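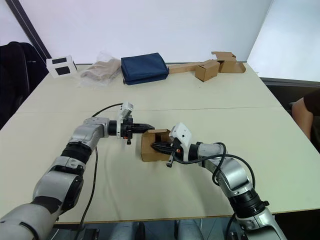

Session 5: Folding and Closing Small Cartons

Welcome back, everyone. Last session we talked about board, which way the grain runs and why a panel folds sweetly in one direction and fights you in the other, and a few of you stayed behind to grumble about the tan strips (I heard you!). This session we finally make something that stands up. By the end you should be able to take a flat carton, square it, close the bottom and leave the top flaps open for filling, without a ruler and without bad language.

Please read these notes before you come in. They cover what I say at the front of the room, and I do tend to wander.

Setting out the table

Put everything along the far edge, against the wall, and keep the middle clear for the carton you are working on. Flat pieces go together, and made-up boxes stand beside them where you can compare sizes. Anything in a plastic bag stays in the bag until you want it. Felicidad Umali taught me to lay a table this way when I was new, and I still hear her voice when somebody drops a pile of blanks right where their elbows need to go.

Squaring up

Hold the flat carton by two opposite corners and press them toward each other until the sides open. Go past square, a little further than feels polite, then let it relax. Do the same with the other pair of corners. Now look down into it: you want four right angles, and if you have a diamond, go round again.

Bottom flaps next. Short flaps in first, then the long ones over them. Run your thumb along each crease from the middle outward - never from one end to the other, or the panel creeps and you finish with a gap at the corner.
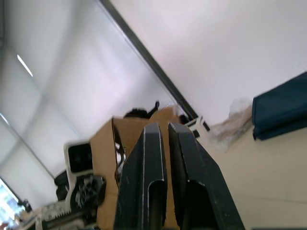

Tendgate Evening School, Department of Packing and Paper Crafts

The top flaps

I like to fold each top flap right back against the outside once, gently, before anything goes in the box. It wakes up the crease. After that the flap will stand at an angle by itself and you have a clear way in. If you skip this, the flap keeps leaning back over the opening while you are trying to fill it, and you end up holding it out of the way with your chin. (Noel Layug will show you how. He has had practice.)

Working from both sides

With a light box, one hand steadies a top corner and the other goes in through the opening. The steadying hand should hardly press at all. Too firm a grip bends the wall inward, and a bent wall on a small carton never quite forgives you. Try it with an empty box first and notice how little pressure keeps it still. 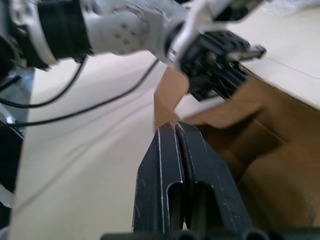
Once you are comfortable with that, swap hands and do it again, slowly. Most of us have a clumsy side, and mine is the left, so I won't laugh at anybody. Turn the box a quarter turn between tries so that you get used to reaching past each flap.

For next time

Make 7 cartons at home from the Nonura blanks in your folder and bring them in flat or standing, whichever travels better. Write the size inside one flap in pencil. Setsuko Katayama will be with us for the first session in February to look at everyone's corners, and she is much kinder than her reputation.

If you run short of blanks, ask Rory Baird in the supply room for stock number 894. They come in packs of 200, so please share a pack between you and return what's left.

Notes revised 2022-01-28, D. Calimlim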